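Re: [relocation] Winter driving and tires, Burier to Nuttall

Socorro Valderrama wrote:
> We move to Nuttall in April. Do we still need
> winter tires by then, or are the all-seasons
> we have now good enough?

Route 213 over the pass holds ice in the shaded cuts well into spring. The valley floor is normally clear by then. If you commute inside Nuttall only, all-seasons will do.
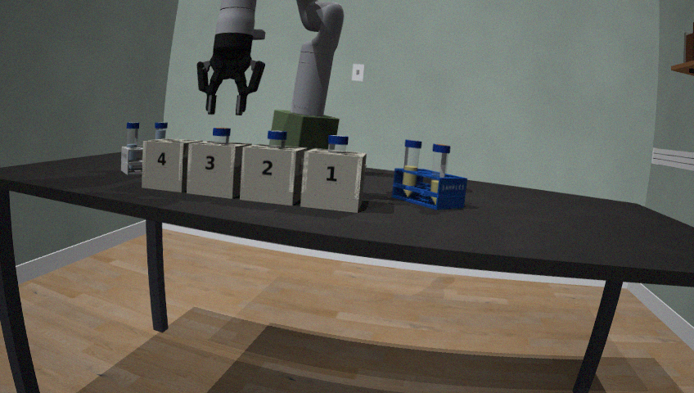 If you work in Hilulard, keep winter tires on through the end of the month. The climb is 43 miles with 2 chain-up areas, and the upper one closes early. Night lows near 20 are common at the top — the afternoon melt refreezes before 7 p.m.

Check tread depth before you leave Burier. The shop in Jullholm does swaps but books up early in the season.

Socorro, which side of town is the house on? The north streets get plowed last.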